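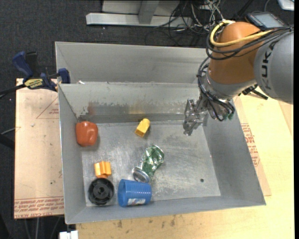 Laughing in the wrong place: how audiences reacted to tone changes in a low-budget comedy thriller

Student project report, Film and Media Studies, second year
Author: Estíbaliz Moya

1. Introduction

Many comedy films change their tone before the end. A story begins with jokes, and after one hour somebody is in real danger. Some viewers enjoy this very much and other viewers feel cheated. In this project I wanted to find out at which moment an audience understands that the tone has changed, and if the music or the actors give the stronger signal.

The film I studied is "The Ludley Weekend", a feature of 88 minutes made by a small company, Jiltach Pictures. It tells the story of two sisters who rent a house for a birthday party and slowly discover that the owner never left. I chose it for two reasons. It was almost unknown to my fellow students, and the director, Mr Tomaszewski, kindly allowed me to show one version of the film with a different soundtrack.

2. Method

I organised 4 screenings in November in the small lecture room of the Forley building. Two groups saw the film as it was released. The other two groups saw the same film, but the music was removed between the dinner and the discovery of the cellar, a part which lasts 12 minutes. The dialogue and the sound effects stayed the same.

I recorded the sound of the audience with one microphone at the back of the room. Later I listened to the recordings and marked every moment of laughter that I could hear clearly. I marked a laugh only once, even when several persons laughed together. In total I marked 1,007 laughs. After each screening the viewers filled in a short form with three questions:

At which moment did you stop expecting a comedy?
Was there a moment when you laughed and then regretted it?
Would you recommend the film to a friend?

I had planned longer interviews too, but most people wanted to go home after the film, so I did only five of them.

3. Results

In the first half of the film the groups were very similar. The loudest laughter came every time in the scene with the burnt cake, and also when the younger sister tries to speak to the neighbour through the hedge. I had expected that the evening groups would laugh more than the afternoon groups, but I could not hear a difference.

After the dinner scene the groups separated. With the music, the laughter stopped almost completely when the low strings begin. Without the music people continued to laugh, in particular at the older sister's long speech about the wine glasses. In one group the laughter went on until the cellar door opens - and then it stopped in one second. One viewer wrote on the form: "I felt stupid because I was still laughing and she was already afraid."

The answers to the first question agree with this. Viewers who had the music mostly named the dinner. Viewers who did not have it mostly named the cellar. The answers to the third question surprised me, as the version without music was recommended more often. Two of the viewers I interviewed said that the film "trusted" them more in that part.

4. Discussion

I think the music in this film works like a warning. It protects the viewer from laughing at the wrong time, but it also takes away a part of the shock. Mr Tomaszewski told me by e-mail that he added the strings late, when a test audience complained that they did not know how to feel. He said he still has doubts about this decision.

The acting gives a signal too, but it is weaker. The older sister changes her voice already at the dinner, and only a few viewers mentioned it.

There are several weak points in my work. Most viewers were students who know each other, and friends laugh more easily together. The Thursday group was disturbed when the projector lost the picture for a short time, and I had to start the scene again. I also marked all the laughs alone - a second listener would make the result more reliable.

5. Costs and further work

The department gave me a budget of 400 euros, and the largest part went on the screening licence. If I continue this project next year, I would like to test the opposite case, with dark music placed under a scene which is only funny. I would also change the second question on the form, as many viewers left it empty.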